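Putting the bucket hats in order
Thursday, October 5, 2023
By Benedikt Tiedemann

I have been meaning to sort out my bucket hats since the end of the summer, and this week I finally sat down (well, knelt) and got on with it. They had been living in a carrier bag behind the door, which is no way to treat a decent brim. My first thought was to give each one a stand of its own, but a stand takes up a surprising amount of shelf, so in the end only the black one gets that honour.
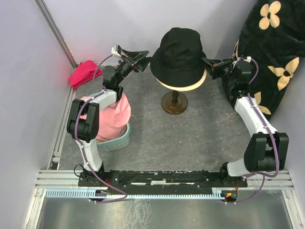
The black hat on its wooden stand.

I do like the look of a hat on a proper rounded head – it keeps the shape, and you remember to wear it. The crown on this one is still rather crumpled, and I may try a little steam from the kettle at the weekend, held well back.

The rest are being nested, one inside the next, and laid on their side. It saves a great deal of room, and with the brims fanned out you can find your colour without pulling the whole lot apart.

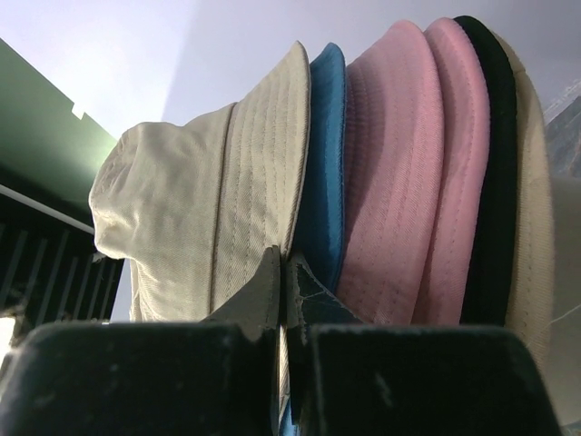 Reinhold Stüber wrote to tell me that he tucks a bit of tissue into the innermost crown, and that he would never leave a nested row all winter without turning it, as the brims take a set. I shall try the tissue first and report back.

Recent posts
Mending a split hem by hand
A wet walk to Lernar
What to do with odd gloves

Contact | © Benedikt Tiedemann | Back to top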